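Chapter 14
Chores: Are We There Yet?

By Wendell Doucet
June

I started writing this chapter with my feet up, which meant my sister was vacuuming around me and telling me to move. She also moved two chairs, a laundry rack and a floor lamp, and I doubt she thought about any of it. I did, because I had just spent a month reading test reports on machines that try to do the same thing!

So let me ask the question this chapter is built on: can a machine do your chores yet? My short answer is some of them, slowly, in rooms it knows. At the Veketti parts shop I watched an arm sort 771 brackets into bins before lunch, and it was lovely to see. But the brackets were all alike and the light never changed. A living room has cables, shiny floors, and little things that somebody left out last night – and you still want the furniture picked up without a scratch.

We'll begin with furniture, then, and leave dishes and laundry for later. Take a low plastic stool. You'd grab it by the seat and be done. A two-armed machine has to settle where each hand goes, how hard to squeeze, and what it might bump on the way.
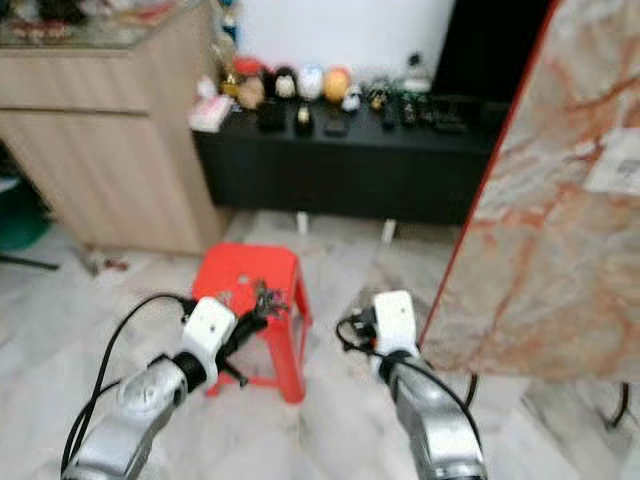

Samuele Longo read a draft of these pages and thinks I'm too gloomy. Moving one light object across an open floor is close to solved, he says, and I should save my doubts for fitted sheets. He may be right (I can't fold those either). Keep his objection in mind as you read Section 14.1, where we look at what counts as "done" when the chore is as small as clearing a patch of floor.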